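List archive | Threads | By date | Reply | Next in thread

Re: [county-prevention] Draft radio guidelines, drug references in songs 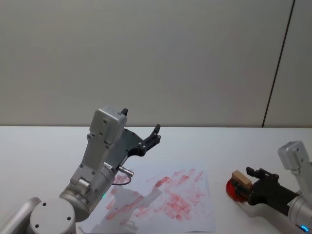
Branbridge, 17th August

I read the draft guidelines that went out to the list and also the station's answer, and I have a few points before the comment period closes. I'm quoting the earlier message so that people who joined after June can follow.

> The county health office wants the two local stations to stop
> playing songs with drug references between school dismissal and
> the evening news. The draft lists no songs. It says "lyrics that
> promote or make light of illegal drug use" and leaves it to the
> program director to decide. Gruvden Radio has said it will not
> sign because it does not know what it would be signing.
>
> I don't think this is censorship. It is voluntary, there is no
> fine, and the stations already bleep swear words. What I want to
> know is whether anyone on this list has seen a rule like this
> do any good. If it works I will speak for it at the hearing. If
> it doesn't, I would like us to ask for the money to go to the
> Brulum clinic.

On the question of whether it does any good, I have not seen evidence either way. I worked in outpatient intake for 20 years, and the people I talked to told me about cousins, coworkers, bad backs and bad divorces. A few brought up music, mostly to say what they listened to while using. I would not build a county policy on that, and I would not use it to argue against one either.

My bigger concern is the wording. "Promote or make light of" covers very different songs. One of the most requested songs on the Safavi morning show last year was a man singing about his brother's overdose. It names the drug in the chorus. A program director who is in a hurry and worried about a letter from the county will drop that song along with the party songs, and I think that would be a loss. If the draft goes forward it should say plainly that songs about addiction, recovery or grief are not covered.

The second problem is the log. Section 4 asks each station to keep a list of songs it decided not to play and send it to the health office. The draft does not say who reads the list, how long it is kept, or whether it is public. Gruvden Radio objected to this part more than any other, and I agree with them. Once a public office holds a list of songs that were kept off the air, people will ask why their favorite is on it. I'd take the log out.

About the money. The budget sheet attached to the draft shows 742 hours of staff time for the first year, nearly all of it for reviewing logs and answering complaints. I asked the health office whether those hours could be moved to another program and was told they could, if the board votes on it before the fall budget is set. The clinic in Brulum currently has a waiting list of up to 100 people for counseling. I know staff hours at a desk are not the same as counselor hours, and some of the clerks could not do that work. They could do intake calls and scheduling, and that is where people drop off the list now.

So my suggestion is that we send one letter from the list that asks for the log to come out, asks for the exemption above, and asks the board to look at moving the hours. We don't have to agree on the radio question itself to send that. Anyone who wants to speak for or against the guidelines as a whole can do it under their own name.

I can write a first version and post it here. Please reply to the list and not to me alone, my other mailbox is nearly full. If you have a copy of the June minutes with the attachments, please send that too. Mine is missing the last two pages.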